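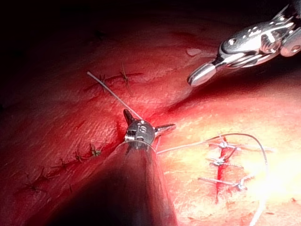 Section 4: Setting up the practice pad and running your first stitches

I wrote this part of the Clirby guide after a lot of evenings at the bench, so it's less formal than the rest. People who come to us from the Wiritz sewing arms usually ask the same thing first: if a machine can put a knot in a soft pad, can it mend my jeans yet? Not really, no. I'll get to that at the end.

1. Lay the pad flat in the Pulstead tray and press down all four corners. If one corner lifts, start over (I know, I know).

2. Swing the lamp in from one side and leave it low. Pale thread gets very hard to follow in strong glare, so turn the lamp down until you can trace it all the way along.

3. Bring both instruments in slowly, jaws closed. Stop when the tips are just above the pad.

Caution: Don't park one tool over the other. The wrists are wider than you think, and mine have the scratches to show for it.

4. Cut thread to 26 centimeters. Longer is fine for hand work, but in here it loops over everything you've already finished and you'll spend your evening chasing it.

5. Start with single stitches, each tied and trimmed before you go on to the next. Leave short tails — you want something to grab if you have to take one out.

6. Do the first 9 yourself from the console. Only then switch to Assist.

Note: Assist places the needle and pulls the thread through. It doesn't judge how tight the knot is. You do.

7. If the thread snags, press Hold and back the shaft out by hand, roughly 11 millimeters. Never yank!

Now, the jeans. We tried denim, a shirt button and a split pillow seam on the Solanki bench last October, and I re-did most of it with a regular needle. Cloth slides and bunches in ways a pad in a tray never does. The button stayed on, though, and I was ridiculously pleased about it. For now, keep Assist to the pad, and log your first 100 stitches before you move on to Section 5.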